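The Basket Case

Every home has one container whose job is to hold whatever has no job of its own. Mine used to be a drawer. Then the drawer stopped closing, and I was told by people with nicer houses than mine that what I needed was a basket.
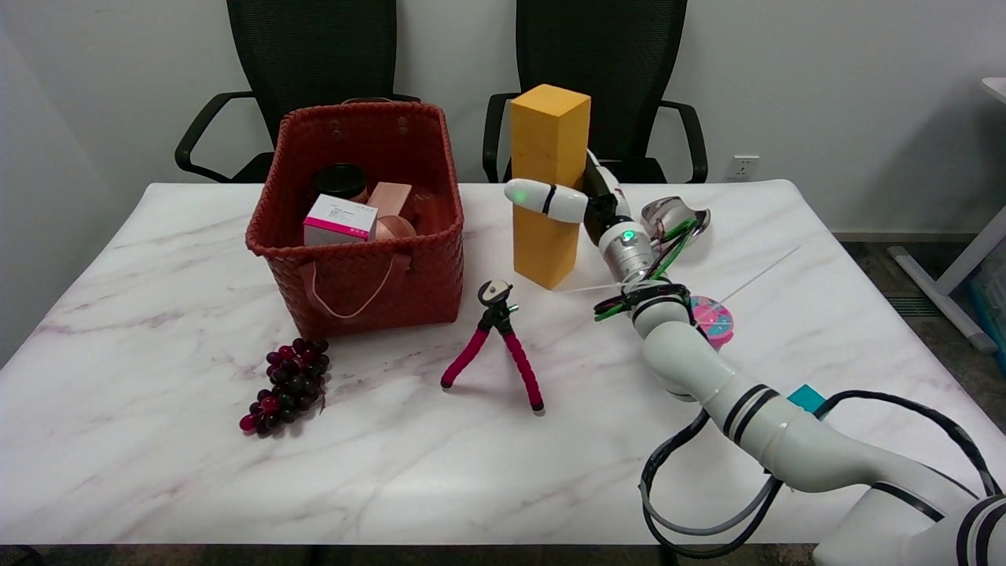
The theory, as put to me by Morfudd Humphreys, is that a drawer lets you forget and a basket makes you look. Humphreys has been sorting out other people's clutter for 12 years and charges £60 for a first visit, during which she drinks your tea and says very little. Her own basket is red, woven, with pink rope handles, and she insists it be kept in full view, like a disreputable uncle at a wedding.

What goes into one is a matter of temperament. Ribbon, always. I have yet to meet a household that threw away a roll of peach ribbon, or one that had a plan for it. Jars get in on the strength of their lids. Small boxes survive for years because they are good boxes, and a good box is very hard to put in the bin while sober.

The trouble comes with the overflow. Artificial grapes, for example. They won't squash and they won't stack, and they sit beside the basket with the air of having been promised a bowl. A little bendy tripod with pink foam legs is worse -- it refuses to lie flat and looks ready to walk off. And somebody, somewhere, must know what to do with an upright yellow block of something foam-like. Humphreys suggested I put it "with the others", which alarmed me.

Renato Abella, a retired upholsterer who took her evening course in April, went the other way and bought three more baskets. He now has a basket for baskets. "It's tidier," he told me, moving one off a chair so that I could sit down.

The course handout allows up to 10 objects per basket, with one to leave whenever another arrives. I tried this at home for a month. A round tin with a patterned lid came in and a dead torch went out, and I felt magnificent until teatime, when the power failed and I wanted the torch. It wouldn't have worked, but I'd have liked to hold it.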